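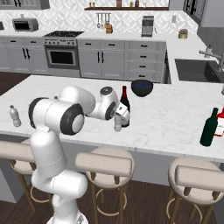

2 min read

18/10/2025

Finally got the tomatoes in. I know, I know, the old rule says to wait until the footy's well and truly over and then wait a bit longer, but the seedlings were climbing out of their pots on the laundry sill and I couldn't look at them any more.

Sixteen plants in the end. I'd meant to stop at ten but the stall at the Barkilden market had those grubby little punnets going cheap and I have no willpower around a punnet. Mostly Greenwood, which did so well for me last year, plus three of a yellow one called Gemden that I've never grown. The tag says "vigorous", so we'll see if I regret putting them next to the path.

The bed took most of the morning. I'd forgotten how much couch grass had crept in over winter, and every time I thought I had the end of a runner it went another half metre under the sleepers. Filled a whole green bin. Then compost, then a bag of sheep poo, then a sit down with a cuppa and a bit of leftover lemon slice, then the actual planting, which took no time at all!

I buried them deep, right up to the first proper leaves, like Mum always did. She used to put a spoonful of potash in each hole too, but I couldn't find the potash. I found two half bags of blood and bone, a rusty trowel I'd already replaced, and a receipt from Steltine Hardware for 454 dollars that I'd rather not think about (the irrigation, the timer, and the fancy snips I've used once).

Speaking of the irrigation — it leaks. Only at the corner join, a slow dribble, and I've got a tuna tin sitting under it for now. Must get another clamp. Must also write the size down before I go, or I'll come home with the wrong one again.

Basil can wait. I put it out too early last time and the slugs had the lot overnight. Marigolds went along the front, more for cheering me up than anything, and there's a gap at the end where I might try a cucumber up the old cot side if I can work out how to keep it standing in the wind.

If it all goes to plan we'll be eating tomatoes by January, probably all in the same week, with me leaving bags of them on every doorstep in the street. I've still got roughly two shelves of relish from last summer, so I should really start giving that away first.

My knees are shot. Hot bath, cheese on toast, bed. It's just started spitting outside, which saves me dragging the hose around, and there's one punnet of capsicums still on the back step that I've only now remembered. They'll have to live there tonight.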